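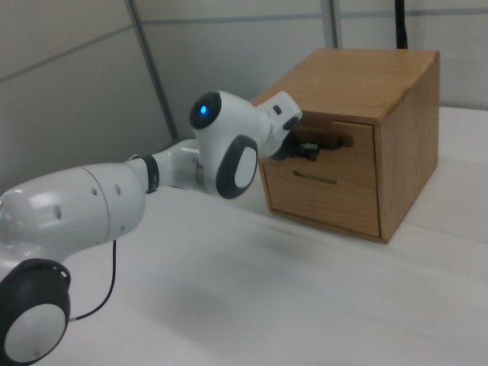
Yara Semaan trouve que j'exagère avec mes règles d'atelier : un petit bras qui ouvre un tiroir, écrit-elle, ça ne mérite pas une page entière. Eh bien si, et même avec plaisir ! Un tiroir, c'est un exercice formidable, parce qu'il y a une poignée à prendre, une butée au bout et un meuble qui ne demande qu'à se déplacer.

Voici donc mes habitudes, celles que j'ai reprises de l'atelier de Zulcombe et un peu adaptées à ma table.

Le meuble d'abord. Un petit caisson en bois posé sur un plateau lisse glisse au premier effort. Deux bandes antidérapantes dessous, ou un serre-joint à l'arrière si le plateau le permet. Repérez sa place au ruban de masquage — vous me remercierez le jour où quelqu'un fera le ménage !

La poignée ensuite. Une barre en saillie se saisit bien mieux qu'une fente creusée dans la façade. Commencez par la barre, gardez la fente pour plus tard. Doigts bien en face, on serre, on attend un instant, on tire droit. Si la pince arrive de biais, on recule et on recommence l'approche, on ne force pas.

Côté câbles, laissez une boucle assez souple pour suivre l'articulation, mais qui ne traîne jamais sur la table. Faites tout le parcours à vitesse réduite, une main près de l'arrêt d'urgence, en regardant seulement le câble.

La course : je règle la mienne à 88 mm et je m'arrête là, avant la butée. Wiroj Somboon préfère aller plus loin, libre à lui, ses tiroirs ont des coulisses métalliques.

Pour l'entretien, un peu de paraffine sur les chants du tiroir toutes les 300 ouvertures, un contrôle des vis de poignée toutes les 600. C'est vite fait et le geste redevient d'une douceur, un régal !

Et la règle que je ne négocie pas : personne ne met la main dans le tiroir tant que le bras est sous tension. Même pour rattraper une vis. Chez moi elle est écrite au feutre sur le bord de l'établi, en majuscules.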